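Snack swap lands on the big table at Santhorpe

10 Oct 2019

So the fall snack swap is finally happening, and I could not be happier about it! For anyone new to the Santhorpe building, the idea is simple. You bring in a packet of something you like, leave it on the big table by the windows, and take home something you've never tried. We put up the sign-up sheet at the start of October and I figured the Ileo office would fill most of it (they usually do), but the other floors got going early this year. 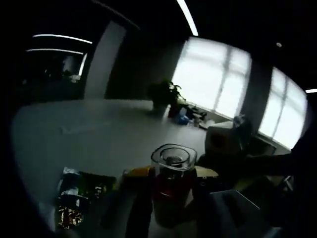 Could we please keep the plants where they are this time? asks a reader from the Olivares floor. Last year they got moved to make space for the chips and ended up in a hallway for a week.

Fair point, and yes, the plants stay by the window. The table is plenty big for both. Last year's swap brought in 746 packets across the whole building and this year we've already passed that – 952 at last count, with a few days still to go. Small packs are best, as they're easier to share out, and please leave anything homemade for the bake sale. 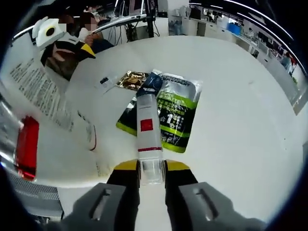

A pouch and a packet on the swap table.

My own weak spot is anything fried and crunchy, so I'll be hovering near that end. Drelance is chipping in 279 paper bags for carrying your haul home, and I've asked for a marker pen so people can put their names on them. We had mix-ups last time – I went home with a bag of licorice and I can't stand licorice. 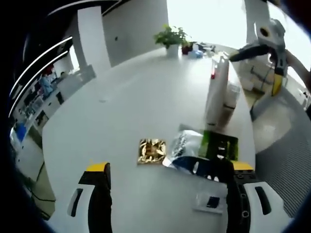
If you're bringing something with nuts in it, keep it in its original wrapper so the label can be read. Drop-off is any time before lunch, and swapping starts at two. Leftovers go to the front desk.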